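Products > Robot training kits > Questions and answers

Osten Insertion Kit — frequently asked questions

We receive many letters about the Insertion Kit, mostly from schools and from small laboratories who have already one arm and look for tasks to give it. We collected the answers on one page. If your question is missing, please write to us and we will answer, usually within 2 working days.

What is the Insertion Kit?

It is a set of foam boards and loose parts for practising pick-and-place and insertion with a robot arm. The board has shaped recesses in its top surface. The arm must take a part, bring it above the correct recess, turn it to the correct angle and put it down. It sounds easy, and for a child it is easy. For an arm with a parallel gripper and one camera it is a good exercise for several weeks.

Which arms can I use with it?

Any arm which can lift a light part and reach all corners of the enclosure from above. We test each new board with our own small arm, the Boro, and the example programs are written for it. Customers also use the kit with arms of other makers. The parts do not know who is holding them, so you will only need to change the connection settings and the reach limits in the program.

Do I have to buy the enclosure?

No. The kit works on a normal table. But we recommend the enclosure, or some box of your own, for two reasons. A dropped part stays inside it, so the arm can try again without a person coming to help. And plain grey walls give a quiet background for the camera. If you make your own box, please avoid a very shiny paint. Some soft reflection on the floor does not disturb the programs, but strong bright spots can be taken for an edge.

What are the shapes on the red board?

The red board is our standard one. It has a star, a hexagon, round holes, small square holes, a group of three small round holes, and one shape which we call the crown in the manual. The star and the crown are the most difficult, as the angle of the part matters very much. We advise to begin with the big round holes, where the angle is not important at all, and to go to the others when this works well.

What are the blue blocks for?

The blue blocks come in a short and a tall size. They have several uses. You can train the arm to stand them upright on the board, to move them from one side to the other, or you can leave them in place as obstacles, so that the arm must find a way between them. The tall one is good for the last purpose. When it stands close to a hole, it hides a part of this hole from the camera, and your program must decide with incomplete information.

How should I set up the first session?

Put the board flat on the floor of the enclosure, in the near half, so that some free floor stays behind it. Stand the short block and the tall block on the board with a clear distance between them. The grey cradle goes on the free floor at the back, with its channel upwards. Look at the camera picture before you start the arm, and check that the top of the board can be seen well.
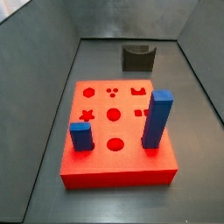

Why is the cradle grey and not a bright colour?

This was a decision which we discussed for a long time. A red board on a dark floor is found by almost any vision program, and a blue block on a red board also. With only bright parts, people came to us and said their system was finished, and then it failed with the first dark object. The cradle has nearly the colour of the floor, so the program must use shape and shadow. If you are a beginner, you can put a strip of light tape on it and remove the tape later.

What do I put in the cradle?

Any light round bar or tube which lies well in the channel. We do not include one in the standard box. Many schools use a thick marker pen, and this is fine for the beginning.

Is there software included?

Yes. With the kit you receive access to Hopkin, our program for recording and replaying tasks. You can show the movement by hand, or control the arm from the keyboard, and Hopkin saves the positions together with the camera pictures. It runs on a normal laptop. For the recording of long sessions please check your free disk space first — pictures fill it faster than people expect.

How much does it cost?

The kit with the red board, the blue blocks and the cradle costs 165 euro. The kit together with the enclosure is 253 euro. The full classroom package, with enclosure, lamp, camera and spare parts, is 987 euro. The arm is not included in any of these prices. Shipping is calculated at the end of your order.

How long does the foam live?

It depends on your gripper. With soft fingertips, a board stays in good condition for a full school year of weekly use. With hard metal fingertips the edges of the holes become round sooner, and then the task becomes easier than it should be. You can order a new board separately. Please do not wash the foam in hot water. A dry brush is enough, or a cloth which is only a little damp.

Can I get a board with my own shapes?

Yes, this is made by our partner workshop Cluvari. Send us a drawing with the measures in millimetres and the depth of each recess. Very thin walls between two holes are not possible, as the foam tears there. Custom boards can be red, blue or grey. Boards ordered before the end of April are ready for the summer courses.

Can I return the kit?

You can return it if the parts are not damaged and the box is complete. Custom boards cannot be returned, except when the mistake is ours. In this case we make a new one and pay also the transport.

Can I borrow a kit before I decide?

We have loan kits for schools. The loan is two weeks and you pay only the shipping in both directions. Please tell us in your message which arm you have and what its gripper can open, so we can say before sending if the blocks will fit between the fingers.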